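# 盖子配不上盒子？Waltdale 换盖日排到门外

1月23日一早就有人等着了。Waltdale 社区厅，门还没开，袋子先在台阶上摆了一溜，里头全是塑料盒、塑料桶，还有一堆没主的盖子。 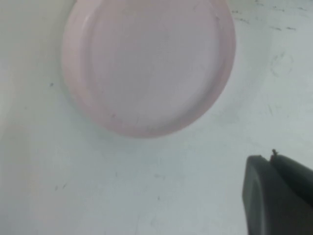
圆盖一只，淡粉色，带凸边。

换盖日，办到第二回。规矩很简单：家里有盒没盖的，拿盒来试；有盖没盒的，把盖留下。不收钱，也不用登记。裂了的不要，油腻没洗的请带回去洗完再来。门口贴了张纸，写得清清楚楚，还是有人拎着没洗的来，只好领到后面水池那边自己刷。

发起人 Kirsty Mowat 忙得没空坐。记者逮着她说了几句，她手里还攥着一把小盖子。

“去年8月那次地方小，挤，大家找了半天找不着，后来干脆倒地上翻。这次学乖了，按大小分。”

怎么分：圆的靠窗，方的靠墙，长条的放中间。奶粉罐盖、冰淇淋桶盖单独一堆。最大的几种圆盖不好放，竖着老滚，后来都改平放了。玻璃盒配的那种四边带扣的盖子最抢手，开门没多久就见底，后来的人只能留个尺寸，等下次。

收上来的盖子一共700个，这是中午清点的数，下午零零散散又来了些，没再数。当场配上的90套。比例看着不高，不过 Mowat 说比8月强多了，那次她自己都没配上。

Noreen Quinlan 住 Mondeck，坐了两趟车过来，带着一只和面用的大盆。盖子是搬家那年丢的，之后一直拿盘子扣着，盘子又小一圈，发面的时候老是掉进去。她在圆盖那堆前面蹲了快半个钟头，试了一只白的，大了，又试一只蓝的，紧得按不下去。最后那只绿的刚好。

“颜色不搭，无所谓的，扣得上就行。”她说完又去翻长条的，说家里还有个装面条的盒子也缺。

也有空手回去的。一位先生带来的是方盒，四个角有点圆，差一点点就是扣不严。他不死心，来回试了好几趟，旁边的人都帮着找，找到后来整张桌子的人都认得他那盒子了。没成。盒子他不肯留，说下次再带来。

量尺寸这事儿比想像的麻烦。盖子外沿和内圈不是一个数，很多人在家只量了外面，到了一试，不对。现场备了两把软尺，一把中午不见了，剩下那把大家轮着用。Mowat 的建议：别量，直接把盒子拎来。实在太大拎不动的，找张报纸，沿盒口描一圈，剪下来带着，比报数字准。

旧盖子翘了怎么办，问的人也多。现场给的说法是，先用温水泡软一点，再拿平的重物压一夜，有的能回来，有的不行。微波炉烤变形的那种基本没救。表面有划痕不影响用，但内圈那道槽里容易积东西，拿旧牙刷刷一下。

吃的有，茶水和一点饼干，Machala 面包房送来的，下午就没了。停车照旧难，路两边停满，有车绕了几圈停到 Werach 那头走回来。有居民提意见说下次能不能换个时间，别跟集市撞一起。Mowat 说记下了，能不能换得看厅里排期，她一个人定不了。

没配出去的盖子先装箱，放社区厅储物间，分三个箱子，箱子外面写了直径范围，平时有人想找可以跟前台打招呼进去看。放到下一回还没人要的，能回收的送回收，不能的再说。

有人问盒子收不收。目前不收，没地方堆。只收盖。不过已经有两三位把盒子悄悄塞在圆盖那堆底下了，收摊的时候才翻出来，盒子还挺新，先一并收着，失主（或者说原主？）看到可来取。

下一次的日期未定，定下来会贴在社区厅门口的公告栏，超市出口那块板子上也会贴一份。想来帮忙分拣的，直接跟前台留名字和电话就行，最好是早上有空的，因为摆桌子最缺人手。收摊倒是不缺，这回大家走之前顺手就把桌子折好了。

另：那把不见了的软尺，黄色，布的，谁顺手装走了麻烦送回来，前台交一下就好，不用解释。

补：早前网上发的消息把开门时间写错了，早写了一小时，害几位白等，抱歉。已改正。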